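Whitening, retainers and the hard sell: a dentist answers back

July 26, 2025

Philomena Sulemana has been a general dentist for 27 years, most of them in the same two-chair practice in Mirnemdale, and she has a drawer in her office where she puts leaflets. They come from companies that would like her to sell things to her patients. When I visited she had been through it that morning and laid the worst offenders on the desk for me.

I had come to ask about teeth whitening, because I had been quoted 285 pounds for it at one practice and 125 at a place above a nail bar, and neither could tell me what the difference was.

"The first thing to say is that the place above the nail bar is very likely breaking the law," she said. "In this country whitening is dentistry. It has to be a dentist, or a hygienist or therapist or so on working to a dentist's prescription. People are amazed when I tell them that. They think it's like having your eyebrows done."

And the 285?

"That's legal. Whether it's good value I couldn't say without seeing your teeth."

She then did look at my teeth, briefly, under the desk lamp, and said they were the colour of teeth. I said I had hoped for more.

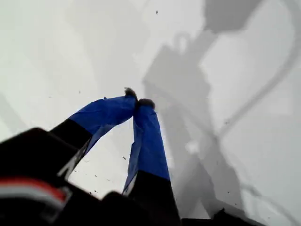
What I wanted to know was how much of the difference people pay for is real. The gel does work, she said, and she isn't going to pretend otherwise. Peroxide lightens natural enamel and has been doing so for decades. Her complaint is with everything that gets piled on top: the lamps, the booster sessions, the pens you are meant to keep in your handbag.

"I've sat through the sales talk on the lamps. I asked the chap how much whiter the patient would be after six months with the lamp than without it, and he showed me a photograph taken straight after treatment. Well, of course. Your teeth dry out when your mouth is held open for an hour. Dry teeth look paler. Give it a day or two and see what you've got then."

She offers trays made from a mould of the patient's mouth, with gel to use at home, and that is all. It is slower. Some patients walk out and go elsewhere, which she says is up to them.

I put it to her that a dentist would naturally prefer a version that only dentists can sell. She didn't much like the question but she took it.

"Yes, I make money on the trays. I'd be daft to say I didn't. But I turn people down as well. If you've got a crown on your front tooth and you bleach everything round it, the crown stays exactly the colour it was. Then you're in for a new crown, and that's a lot more money than you came in to spend. Somebody ought to mention that before they take your deposit."
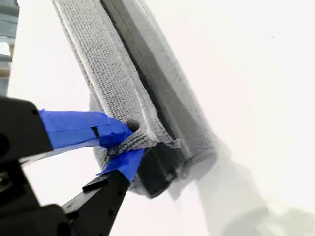

Sensitivity is the other thing she thinks gets brushed aside. Most people who whiten will feel a twinge with cold drinks at some point, and it usually settles when they stop or leave longer gaps between sessions. For someone who already has worn enamel or gums that have shrunk back, it can be miserable. She had one patient in March who had used a kit bought online for twice as long as the instructions said, on the grounds that it hadn't done anything yet.

"She had a hole in a back tooth she didn't know about. A check-up would have found it. The kit didn't ask."

We moved on to toothpaste. I had brought a tube of the stuff I use, which says on it that it whitens, and she turned it over and read the back for rather longer than I have ever done.

"It's fine. It's got fluoride in it, that's what I care about. It'll take off some tea stain. It won't change the colour underneath and if you read it carefully it doesn't say it will." Charcoal pastes she is ruder about. Some of them have no fluoride at all, and she suspects the gritty ones do nothing for enamel over the years, though she was careful to say that suspicion was all it was.

Then there are the subscriptions. One of the leaflets on the desk was from an outfit called Fliltus, which would like practices to sign patients up for a monthly box of brush heads, strips and mouthwash. Another, from Berell, promised the practice a share of every sale. 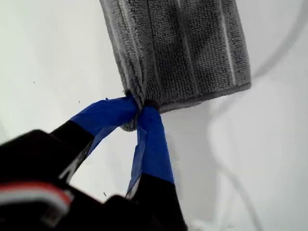 "I don't object to anybody buying brush heads," she said. "You should change them. But look at it from where the patient is sitting. They've got a bib on, they're nervous, and the person who has just had a drill in their mouth says, would you like to join our scheme? Who says no?"

I asked if she had ever signed up to one of these things. There was a pause.

"Years ago. Before I had this place. We had targets - not written down, but you knew what they were. I sold a lot of mouthwash." She said she doubted it had harmed anyone, and doubted it had helped.

Her associate, Satish Dwivedi, put his head round the door at this point to ask about a lab form, and was made to give an opinion. He is less severe than she is. Plenty of people feel better for having whiter teeth, he said, and smile more, and he can't see that it is a dentist's job to talk them out of it. "They've thought about it for years, some of them. Philomena gives them such a grilling they think they've done something wrong."

"I give them the facts," she said.

"You give them the face," he said, and went back to his patient.

I don't know which of them I would rather have. I do know that of the two quotes I was given, neither came with a question about fillings, crowns, sore gums or anything else that might have made me a bad bet. One did come with a discount if I booked the same day. I asked her what she made of that.

"If it's right for you today it'll be right for you in a fortnight. Go home, have your check-up, get your teeth cleaned properly. Quite often that's all people need, the stain comes off and they're happy with what's there. Then if you still want it, ask who is doing it, ask for their registration number, and look them up. It's a public register and it takes two minutes."

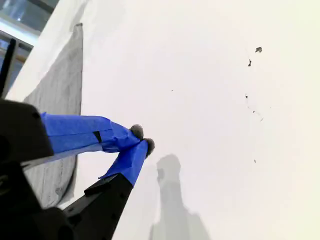 Jocelyn McIntyre, reading this before it went up, thought I had let Sulemana off lightly on the price of home trays. She paid for a set three years ago at a different practice, wore them four times and has never been able to find out why a bit of moulded plastic cost what it did. She would also like it known that her teeth did get whiter, and that her husband didn't notice.

I rang back and passed on the first part. Sulemana said the cost is mostly the appointment, the mould and the lab, and that the trays can be used again with a fresh syringe of gel if they still fit, so Jocelyn should look in the bathroom cabinet before she pays for anything else. They won't fit if she has had a crown or a big filling since. She should take them along to her next check-up and ask.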